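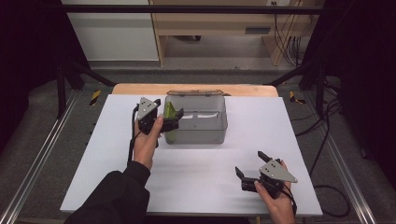 Onde se pode entregar um telemóvel avariado para reparação a baixo custo? Na oficina de Trukholm, aberta todo o ano a partir das 10h00, e em qualquer um dos pontos de recolha que a Uniyal abre em fevereiro.

**A Uniyal alarga a Korthorpe e a Mostar o programa de reparação e reutilização de telemóveis**

TRUKHOLM, fevereiro — A Uniyal, empresa de reparação de pequenos equipamentos eletrónicos, anuncia a abertura de pontos de recolha em Korthorpe e em Mostar. Os aparelhos entregues nestas localidades serão enviados para a oficina central de Trukholm, onde é feito o diagnóstico e apresentado o orçamento. O cliente decide depois se quer a reparação, a devolução do aparelho ou a sua doação ao programa.

No último ano, a oficina recebeu 3192 telemóveis. Destes, 722 foram doados pelos proprietários e voltaram a ser utilizados depois de reparados. Os restantes regressaram aos clientes ou seguiram para reciclagem. 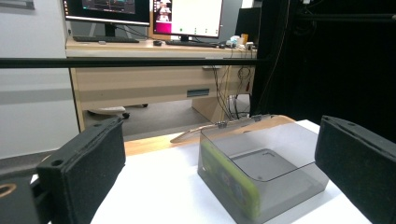 A substituição da bateria continua a ser o pedido mais frequente, seguida da troca do ecrã e da limpeza da porta de carregamento. O diagnóstico é gratuito. A mão de obra tem preço fixo por tipo de intervenção e as peças são cobradas ao preço de custo.

«Muitas pessoas guardam um telefone na gaveta durante anos por causa de uma bateria gasta», afirma Dinesh Tripathi, diretor da Uniyal. «Queremos que saibam quanto custa a reparação antes de comprarem outro.»

O programa aceita também acessórios usados — capas, cabos, carregadores e auscultadores. As capas são limpas, separadas por modelo e entregues sem custos a quem levanta um aparelho reparado. As que apresentam fissuras ou deformações não são postas em circulação.
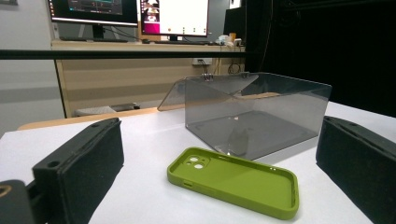
Os cabos e carregadores passam por um ensaio elétrico antes de serem entregues. Segundo Zdeňka Štěpánek, responsável pela oficina, a triagem dos acessórios ocupa perto de 10 horas por semana e passará a ter um posto de trabalho próprio.

Os dados pessoais são apagados apenas nos aparelhos doados, mediante autorização assinada. Nos restantes, o cliente deve fazer uma cópia de segurança antes da entrega. A Uniyal recomenda ainda que sejam retirados o cartão SIM e o cartão de memória.

A empresa vai igualmente retomar as sessões práticas de manutenção, orientadas por Arif Tambunan. Há 146 lugares disponíveis nas três localidades, com inscrição gratuita. O material de apoio está disponível em português e em inglês.
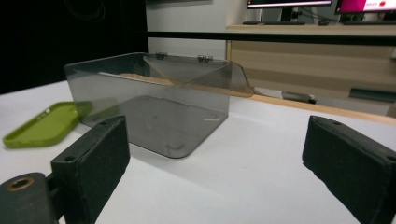

## Informações úteis

- **Entrega de aparelhos:** em Trukholm, Korthorpe e Mostar, com indicação do modelo e da avaria.
- **Levantamento:** no local de entrega, com o talão.
- **Não são aceites:** baterias inchadas ou aparelhos com sinais de queimadura.
- **Contacto para a imprensa:** Sneha Vashisht, gabinete de comunicação da Uniyal.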